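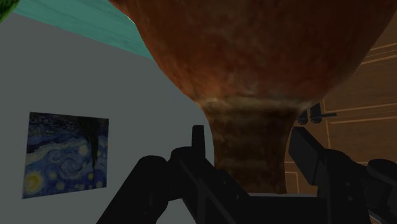 Abb. 2: Simulierte Ansicht vom Greifer aus. Der Hals des braunen, vasenartigen Objekts liegt zwischen den beiden Fingern; links an der Wand eine Wiedergabe von van Goghs »Sternennacht«.

4.2 Greifen in der Simulation: Was die Erfolgsquote nicht zeigt

Die studentische Projektgruppe am Standort Redau (Leitung: Genalyn Macapagal) arbeitete im zweiten Projektabschnitt ausschließlich in der Simulationsumgebung Sevard. Aufgabe war es, Gefäße mit ausgeprägter Verjüngung am Hals zu fassen und anzuheben. Der Zwischenbericht der Gruppe nennt dafür 779 erfolgreiche von 2088 Versuchen. Wir halten diese Angabe für rechnerisch korrekt, aber für wenig aussagekräftig, und möchten das am Beispiel der Sichtverhältnisse begründen.

Abb. 2 gibt wieder, womit die von den Studierenden trainierte Greifstrategie in der Nahphase auskommen muss. Der bauchige Teil des Gefäßes füllt den größten Teil der oberen Bildhälfte. Für die Wahl des Griffpunkts ist dagegen der schmale Hals maßgeblich, und dessen unteres Ende verschwindet hinter dem schwarzen Greifergehäuse. Ob die Finger das Objekt bereits halten oder erst im Begriff sind zuzufassen, lässt sich der Ansicht nicht entnehmen. Wir haben die Abbildung in zwei Seminarsitzungen vorgelegt und darauf keine einheitliche Antwort erhalten. Dass ein Netz aus derselben Bildinformation verlässlich auf den Kontaktzustand schließt, wäre demnach erst zu zeigen. Der Zwischenbericht setzt es voraus.

Ein zweiter Einwand betrifft die Gestaltung der Umgebung. Dindo Sison hat in der Abschlussdiskussion die Auffassung vertreten, Wandbilder, Holzvertäfelung und farbige Decken erhöhten die visuelle Vielfalt und damit die Übertragbarkeit auf reale Räume. Das mag zutreffen, belegt ist es im Projekt nicht. Ein Vergleichslauf in einem schmucklosen Raum fehlt. Ebenso gut könnte die Strategie gelernt haben, sich an auffälligen Hintergrundmerkmalen auszurichten, die in einem anderen Raum gar nicht vorkommen. In der gezeigten Ansicht liegt zudem unmittelbar rechts neben dem Hals ein kleines schwarzes Beschlagteil an der Vertäfelung, farblich kaum vom Greifer zu unterscheiden. Wie oft derartige Überlagerungen zu Fehlgriffen führen, wurde nicht ausgewertet, obwohl die Protokolle das nach Auskunft von Rhea Sebastian zugelassen hätten.

Drittens ist die Zählweise zu nennen. Als Erfolg galt jeder Versuch, bei dem sich das Objekt am Ende oberhalb der Ausgangshöhe befand. Verklemmte Gefäße und solche, die lediglich auf einem Finger auflagen, gingen damit in die Quote ein. Themba Mokoena hat rund 600 Versuche nachträglich gesichtet und hielt einen Teil davon für strittig; eine zweite, unabhängige Beurteilung gab es nicht, sodass wir auf eine korrigierte Quote verzichten.

Aus didaktischer Sicht fällt unser Urteil milder aus. Die Studierenden haben eine lauffähige Kette von der Szenenbeschreibung bis zur Auswertung aufgebaut, und die Arbeitstagebücher belegen, dass die Grenzen der Kameraposition schon im Dezember angesprochen wurden. Warum die Einsicht im Bericht nicht mehr auftaucht, konnten wir nicht klären. Der Wunsch nach einer vorzeigbaren Zahl dürfte eine Rolle gespielt haben, zumal die Parallelgruppe in Ultham ihre Ergebnisse in derselben Form vorlegte. Ein Vergleich beider Standorte, wie ihn Penrose vorschlägt, erscheint uns auf dieser Grundlage verfrüht. Zunächst müssten beide Gruppen dasselbe Erfolgskriterium verwenden und die Nahphase getrennt von der Anfahrt auswerten.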